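How to Wash a Down Comforter at Home

By Noemi Rosenthal

A down comforter needs a full wash once or twice a year, more often if a dog or a child sleeps on it. Most of them can be done at home in an afternoon, with most of the time spent on drying. 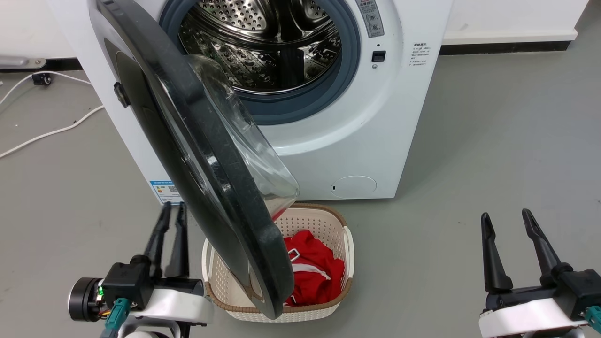
Read the care tag before anything else. If it says dry clean only, stop there and take it in. If the tag has been cut off, look up the maker. Mine is a queen size from Fondell, filled with duck down, and the tag says cold or warm water, gentle cycle, low heat. Silk shells and wool-filled comforters need a different method and are not covered on this page.

What you need

A washer big enough for the comforter to move around in
Down wash, or a mild liquid detergent with no softener in it
A dryer with a low heat setting
Two or three clean tennis balls or wool dryer balls
A needle and thread

Check the seams

Lay the comforter on the bed and go over both sides. Look for small holes, loose stitches and feathers poking through. Sew up anything you find with short, tight stitches. A half-inch gap can turn into a torn seam in the wash, and cleaning wet down out of a filter is a long job.

Treat the stains

Push the down away from the stained spot so you are working on the shell alone. Mix a few drops of detergent with a little water, dab it on with a white cloth and leave it for 15 minutes. For yellow sweat marks I use a paste of baking soda and water and brush it off when dry. Don't use bleach. It weakens the shell and damages the feathers.

Wash

Load the comforter loosely. It should go in without being forced and leave some empty space in the drum. If you have to pack it down, use a bigger machine. The laundromat in Clesaston has large ones, and I take the king size there.

Pick the gentle or bulky cycle with cold or warm water. Use half the detergent you would for a normal load. The down wash I buy comes from Yazzie in a 500 ml bottle, and one bottle lasts me several years. Skip the fabric softener, which coats the down and makes it flat.

If your washer lets you choose the spin speed, keep it at medium. When the cycle ends, run a second rinse. Soap left inside makes the down stick together. Then run one more spin to get the water out. Lift the comforter with both arms under it. Wet down is heavy, and pulling on one corner can tear the inside walls that hold the filling in place.

Dry

Put the comforter in the dryer with the tennis balls on low heat. Plan on three to four hours. Every 30 minutes, take it out, shake it hard and break up the clumps with your fingers. Turn it over before it goes back in.

It will feel dry on the outside long before it is dry in the middle. Hold it up to a window and look for dark lumps. Those are still wet. Press your face to it, too. A damp comforter smells a bit like a wet dog, and that smell goes away when the down is dry.

No dryer? You can hang it over two lines on a dry, breezy day, but expect it to take two days, and bring it in at night. I tried this once in February at the Esteck house and had to finish it at the laundromat.

Storing it

Leave the comforter spread out overnight before putting it away. Keep it in a cotton bag or an old pillowcase on a closet shelf. Plastic bags hold moisture, and vacuum bags crush the down if you leave it in them for months. With a cover on it, washed every couple of weeks, the comforter itself stays clean a lot longer.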